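Search this site Search

Fault Report: Loss of Grip Width Signal on the Hand-held Gripper Tool
Student project, Dorkside workshop

1. Background

The project used a hand-held gripper tool to record picking tasks on household clutter. The operator squeezes a trigger, two linked arms close on an object, and the tool stores the camera view together with the distance between the fingertip pads. The recordings were meant to train a picking routine for the Zelari arm. In January a fault was found in the stored width values. The rest of the project was given over to tracing it.

2. What went wrong

Of 917 recorded grasps, 200 had a width value that stayed fixed while the arms were moving. The camera record was complete in every case. The tool gave no warning, and its status light stayed green.

The fault was first noticed when the Zelari arm was run on the new data at reduced speed. It drove its gripper fully closed on a plastic bottle and kept pushing until the force limit stopped it. The bottle was crushed. No one was inside the marked area, but the stop depended on the force limit alone, and the run was logged as a safety matter.

3. Finding the cause

The battery and the storage card were replaced first, with no change. The width sensor was then tested on the bench and read correctly over its full range.

The wire from the sensor runs past the pivots and is held by a small clip. On our tool the clip had been fitted one hole too low during a repair. With the arms wide open the wire was pulled tight, and after repeated use the strands broke inside the cover. Contact was lost when the tool was tilted and came back when it was level. This explains why the bench test, done with the tool flat in a vice, showed nothing.

A second fault was in the recording program (Feng, the version supplied with the tool). When no new reading arrived, the program repeated the last one and did not mark it as old. A broken wire therefore looked the same as a still hand.

4. Changes made

The wire was replaced with a longer one from Plusance and the clip moved to the correct hole. The program now ends the recording if 30 readings in a row are identical while the trigger is moving. The arm will not load a file that lacks this check.

The 200 bad recordings were removed. Repeat sessions were done on a mixed surface of soft cloth and small items, with the tool tilted as far as the wrist allows, as this was the condition that had shown the fault. In 17 test sessions after the repair the signal was not lost.

5. Remaining problems

The new wire has not been tested for long-term wear. The check also depends on the trigger sensor, which shares a connector with the width sensor, so a fault in that connector could stop both. A separate connector was drawn up but not built before the end of the project. 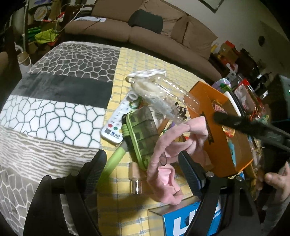
Until that connector is fitted, the tool should be opened and closed through its full range before each session, once level and once tilted, and the width trace looked at before any file is passed to the arm.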